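Rumwood Sourdough and Ferments List
Re: Re: starter sulking since the cold snap
16 January 2019

On the list, someone wrote:
> Mine has gone flat as a pancake. I feed it every morning,
> same flour as always, and by supper there are three sad
> bubbles and a smell like nail polish. Do I throw it out
> and beg a new one off somebody?

Oh please don't throw it out! The nail polish smell is just a hungry starter, and I've brought mine back from much worse (I left it behind the pickles for most of July once, gray liquid on top and everything, and it's fine now). Pour off the liquid if there is any, keep a spoonful, and give it equal weights of flour and water twice a day for a few days. Use some whole rye if you can get it. I buy the Prorkik stone-ground, which comes in a silly big bag, but it wakes mine up faster than anything.

And check how cold your kitchen is. Mine drops to 50 at night this time of year, and Stan (the starter, for those who are new, named after my first car) does next to nothing until I move him on top of the fridge.

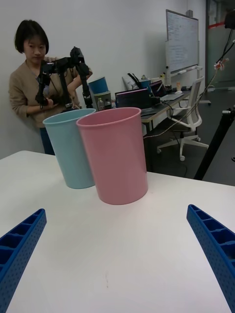 Blue cup and pink cup

I've gone over to weighing everything, by the way. A cup of flour in my house could be anything depending on who scooped it and what they scooped it with, and my loaves were all over the place until I dug the scale out. Now it's 525 grams of bread flour for the everyday loaf, no arguing, and I add the last splash of water by feel.

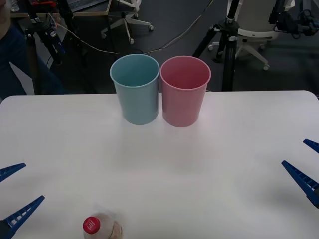

Page last changed: 16 January 2019, list archive

Somebody also asked whether you can skip the second rise. You can, and I have, and the bread was okay toasted. If you're short on time I'd sooner shape it, stick it in the fridge overnight and bake before work. The Drarasar pot I use is heavy as anything, so it goes in while the oven heats and I lower the dough in on parchment. I have a scar from doing it the other way.

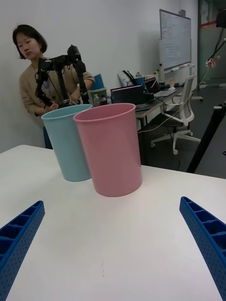 Filed under: Starters and Feeding

Oh, and for whoever wanted the discard crackers, I posted those back in message 634. Roll them thinner than you think you should and watch them at the end, they go from pale to burnt while you're answering the door. Let us know how the rye works out, and if it's still flat by the weekend write me off list and I'll dry some of Stan and mail him to you.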